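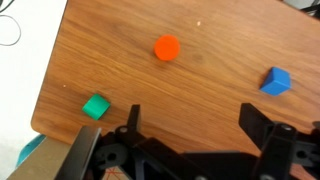

*Vista desde la muñeca: cilindro naranja, cubo azul y bloque verde sobre la mesa, con la pinza abierta.*

# Narnik, percepción y agarre para brazos de sobremesa

Soy Saron Berhe y llevo el desarrollo de Narnik desde que era un script feísimo que solo sabía encontrar cosas naranjas (y no siempre). Ahora es un paquete completo: mira lo que ve la cámara de muñeca, decide qué piezas hay, propone por dónde cogerlas y le pasa la trayectoria al controlador. Lo vendemos en Grustthorpe, con licencia por brazo, y lo usamos nosotros mismos a diario en el taller.

## Qué hace

Narnik trabaja con una sola cámara montada en la muñeca. Nada de trípodes ni de una segunda cámara en el techo. De cada imagen saca una lista de piezas con su forma, su color y su orientación, y para cada una calcula hasta 6 agarres posibles, ordenados por puntuación.

Me gusta mucho enseñarlo con bloques de colores, porque parecen un juego de niños y luego tienen su miga. Un cilindro de pie se ve desde arriba como un disco y poco más – si el programa se fía solo del contorno, te lo clasifica como una ficha plana y la pinza baja más de la cuenta. Si el cilindro está tumbado, el agarre bueno depende de hacia dónde apunta el eje. Y con un cubo girado hay que alinear los dedos con dos caras opuestas, que si lo coges por las esquinas se te va de lado. Las tres situaciones vienen resueltas de serie en el perfil «bloques».

La madera también da guerra. Las vetas y los nudos confundían a las primeras versiones, que veían bordes por todas partes, y un naranja sobre un tablero anaranjado es justo el caso que más me hizo sufrir. El módulo de fondo aprende la textura de la mesa con 5 imágenes sin piezas y después la descuenta. Se repite cuando cambias de mesa o de luz, y tarda lo que tardas en pulsar un botón.

## El planificador (Kumsa)

Kumsa es la parte que mueve el brazo. Recibe los agarres de Narnik y busca un camino que no choque con la mesa, con las otras piezas ni con el propio robot. La pinza entra en el modelo de colisiones con sus dedos y sus soportes, y eso se nota cuando hay piezas muy juntas!

Lo que más vais a tocar es esto:

- **Margen de mesa:** la distancia mínima entre la punta de los dedos y el tablero. De fábrica, 3 mm.
- **Zona prohibida:** dibujas un polígono y el brazo no entra. Viene muy bien para los bordes de la mesa y los cables.
- **Máscara de pinza:** le dice a la percepción qué parte de la imagen es el propio robot, para que no intente coger sus dedos (me pasó, sí).
- **Orden de recogida:** por color, por cercanía o por puntuación del agarre.

Todo se puede cambiar con el programa en marcha, y cada cambio queda guardado en el registro de la sesión.

## Ikon, el visor

Con Ikon ves lo que el programa está pensando: los contornos, los agarres propuestos, el que ha elegido y por qué ha descartado los demás. Guarda los últimos 100 intentos y te deja repetirlos paso a paso sin mover el brazo. Yo lo tengo abierto siempre en la segunda pantalla, y la mitad de los correos de soporte los resuelvo pidiendo ese archivo.

## Qué necesitas

- Un brazo con pinza paralela o de dedos angulares.
- Cámara de color en la muñeca, calibrada (el asistente de calibración va incluido).
- Un ordenador con Linux. La tarjeta gráfica ayuda pero el perfil «bloques» funciona sin ella.

## Lo que todavía no hace

Piezas transparentes, no. Telas y bolsas, tampoco. Los montones van regular: si una pieza tapa a otra más de la mitad, Narnik coge la de arriba y vuelve a mirar, y así va más lento. En la versión de mayo entra una mejora para esto, pero prefiero que la probéis antes de comprar por ese motivo.

## Licencia y prueba

La licencia cubre un brazo e incluye Narnik, Kumsa e Ikon, con actualizaciones durante 3 años. Si queréis probarlo, escribidnos desde el formulario de Grustthorpe y contadnos qué brazo, qué pinza y qué piezas tenéis. Si mandáis un par de fotos de la mesa tomadas desde la muñeca, mejor todavía – las paso por el programa y os contesto con el resultado.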